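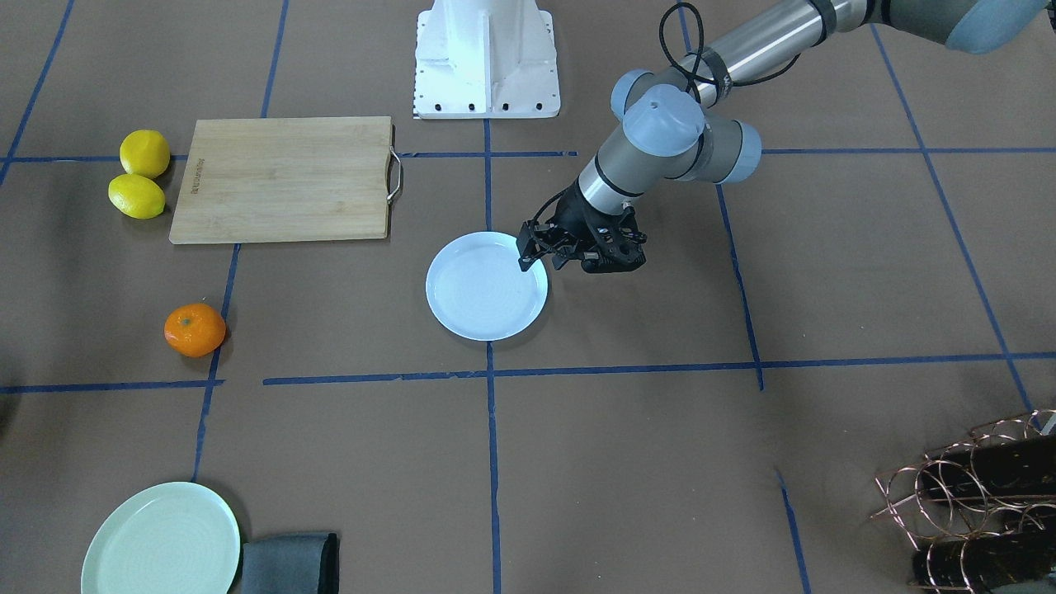

Table B: brown paper, blue tape grid, white plate.

Kevard Tableware and Surfaces Group
Minutes of the working meeting, 2019-12-24
Chair and minutes: Irja Ruotsalainen
Present: Nundby, Patwary and Okik offices
Apologies: none

1. Previous minutes
Accepted with one correction. Under item 4, "tape width" should read "tape spacing."

2. Table covering
Brown kraft paper stays as the standard covering for Table B. Okik office asked whether a plastic sheet would last longer. Samples were looked at in July and found to slide under light plates. No change. Paper is to be replaced when torn or stained, and the grid laid again the same day.

3. Grid
The grid is marked in dark blue tape. Small gaps and overlaps are present where strips meet. Nundby office considers these acceptable for placing items by eye. Patwary office does not, and wants butt joints at every crossing. Agreed: existing strips stay until the next paper change, after which joints are to be cut with a blade against a steel rule. Slanted line on the left to be discussed when the new sheet is down.

4. Items on the table
Current set includes the white plate, the green plate, the orange and the cutting board. The white plate is round and shallow with a raised rim. Its glaze picks up the overhead light, and Patwary office asked for a matte plate to compare. Okik office will send 2 from stock. Place for the white plate remains the square just above the lower horizontal line, close to the vertical tape. The orange is to be replaced when soft.

5. Budget
Spent to date on paper, tape and tableware: 2,000. Approved ceiling: 2,325. The matte plates are not charged. Remainder carried forward.

6. Actions
Okik: matte plates, with dimensions on the delivery note.
Nundby: paper roll and blades.
Patwary: one-page note on tape joints, with a sketch.
Ruotsalainen: update the table sheet and circulate.

7. Any other business
Storage of spare tape was raised. Rolls are to lie flat in the drawer under Table A.

Next meeting to be set by mail.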